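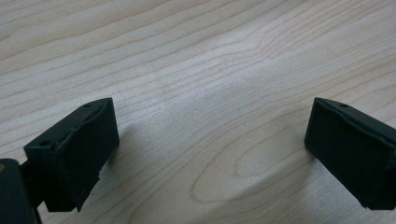 Search this site Type and press enter

From the software bench: Lillodex learns to tell wood from nothing

2018-09-11

Those of you who came by in May will remember that we were very pleased with ourselves over the new tracking code, and that Marina Vrettos promised a proper write-up as soon as things calmed down. Things haven't calmed down, but I have been told the newsletter goes out with or without me, so this is my attempt at catching you up on where Lillodex has got to over the summer (and on why the word "grain" has been written on our whiteboard in larger and larger letters).

Lillodex, for newer readers, is the piece of software that takes the video from a hand-held gripper and works out how the gripper moved through space. Everything else we do sits on top of it. Flomton, the planner, wants clean paths to learn from, and if Lillodex hands it a path that wobbles or slides off sideways, Flomton will cheerfully learn to wobble and slide too. We spent a good part of last winter blaming Flomton for things that were not its fault, and I would like to say sorry to it here in print.

The trouble is with plain surfaces. The tracker picks out little points in each picture, corners and specks mostly, and follows them from one picture to the next. Put a few mugs and a box of screws in front of it and it has more corners than it knows what to do with. Give it a pale wooden tabletop with nothing on it and the only thing left to hold on to is the grain, and grain is a slippery thing to follow. The lines are long and soft and they run side by side, so a point on one line looks very much like a point a little farther along the same line, and like a point on the neighbor's line as well. The tracker would lock on, feel confident, and then glide along the grain as if it were on rails. Kosmas Chatzigeorgiou called this "skating," and the name has stuck.

His first fix was simple and I still like it. The gripper fingers show up in the view, and they stay put relative to the camera apart from opening and closing, so any point that lands on a finger is worse than useless for working out how the camera has moved. We had a mask for them, drawn by hand a long time ago for an older set of fingers, and it was a bit too small. The small round holes in the tops of the fingers were poking out past its edge, and a dark hole is just the sort of crisp little feature a tracker falls in love with. So on a bare table, where the wood offered so little, the holes were winning the vote, and Lillodex would report that the gripper was sitting perfectly still while somebody was sweeping it across the table. Kosmas redrew the mask with a generous margin and added a check that complains if too many of the chosen points refuse to move with the rest.
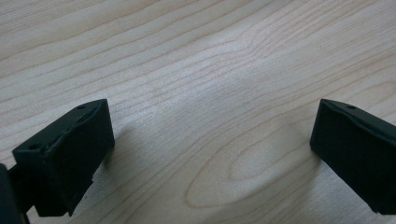 The second fix took longer and belongs mostly to Marina. She wanted the tracker to look at the shape of the grain over a wider patch, and to stop putting so much faith in single points. Where the lines run straight there isn't much to be done, but where they close up into one of those long oval loops you get a figure with two ends and a middle, and it only fits itself in one position. A place where the lines pinch together is nearly as good. Her patch matcher, which we're calling Tunaten for reasons that go back to a lunch order, goes looking for spots like these and gives them extra weight. Everywhere else it is allowed to say, in effect, "I know where I am across the grain but I'm not sure along it," and pass that doubt on down the line. That last part was the real work. The old code had one number for how sure it was, and now there is a direction attached to it, and you would not believe how many other files had opinions about that one number.

Light was the other headache. A soft shadow lying over half the table makes the same piece of wood look like two different pieces, and the shadows thrown by the fingers travel along with them. Tunaten evens out the brightness of each patch before comparing anything, and that helps a great deal with the broad, gentle shading. It doesn't help as much in the places where the wood is lit so strongly that the grain fades nearly to white. For now we drop those patches altogether, and Marina has a note on her desk to try something smarter.

As for how it's going, we put together 100 short bare-table clips and ran the old and new versions over all of them. The old Lillodex lost its way on most of them. The new one skated on four, and all four of those had long stretches of straight grain, so at least it fails where we would expect it to. The full nightly run is over 3000 clips by now and it still finishes before the first pot of coffee, although it used to finish a good while before. If you rely on the nightly numbers, please give them a little more time in the morning before you write to Kosmas.

A couple of practical notes. The mask file has a new name, and the old one will stop loading with the next release, so anyone with local scripts should switch over now. Tzanetos, our viewer, can draw the doubt as a small stretched ellipse on each patch (look under the overlay menu, it's off by default). I find it oddly pleasant to watch the ellipses lean along the grain as the gripper goes by. Kosmas would like to hear about any clip where an ellipse points the wrong way, and he asks that you send the clip itself along with the log.

Next month Marina will write about joining paths together when the tracker has dropped out in the middle, and I will be handing her this column with a great deal of gratitude.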